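Notebook, April 2023 - statement coding, fisheries dispute

Second pass through the Skellanness ministry statements.
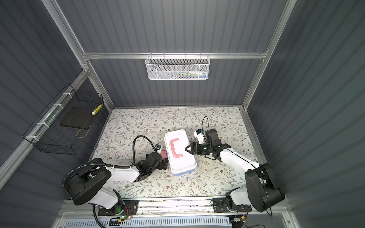

Na-rae Seo thinks I am reading too much into the word "regret," and that the ministry uses it whenever the press office is short of time. Maybe. I still don't buy that the tone softened in March.

Set has 85 statements. I coded 34 as hostile, Na-rae got 53. That gap is too big to blame on taste. Most of it comes from one line, "will bear the consequences," which she counts every time and I count only if a named government follows it.

The Flanbridge paper says the language predicts the port closures. I doubt it. Their translations are secondhand, and two of the closures were announced before the statements they are supposed to follow. Wrote to Jozef Verbeke for the originals - no answer yet.

To do: recode the "consequences" line with one rule, both of us, without talking first. Leave out the envoy's interview, it's a transcript of a transcript. Ask Els if the embassy versions differ from the ministry ones.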